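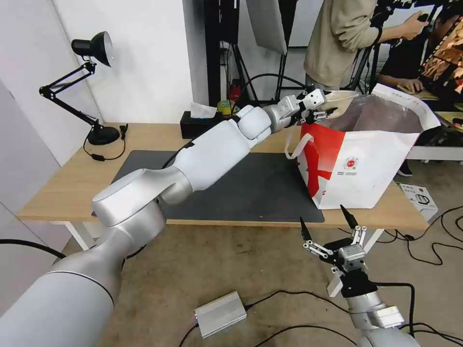
Left arm on the bag rim, right one waiting its turn. Gripper test, Sunday edition

1/ Comparing two sets of fingertips for the Borham arms this week. Old pointed black ones vs the softer Sindow pads. Same bag, same table, same person driving

2/ Pointed tips first. The rim is thin so they get under it fine - 9 grabs out of 9 on a bag that's standing up straight. Bag leaning over, only 5. Still not bad

3/ Sindow pads: lovely on the rope handle, hopeless on the rim. They fold the paper before they close. Nkechi Bassey reckons I've got the force set too high and she's probaly right

4/ Dropped it to 50 percent. Better! Slips if you pull up fast though. Slow lift ok

5/ Controller is annoying me more than the fingers. Larko one has a lag you can feel, nearly half a second on a bad run. You close, nothing, you close again, then it does both

6/ Jovita Arellano asked if a wrist camera would help. Maybe for the handle. For the rim I mostly want to see the bag from the side, so would rather move the head view down a bit

7/ Keeping pointed tips on both arms for now, pads go back in the drawer til July when teh new mounts come

8/ Anyone got a softer pad that doesn't fold paper? 3 mm or thinner. Replies open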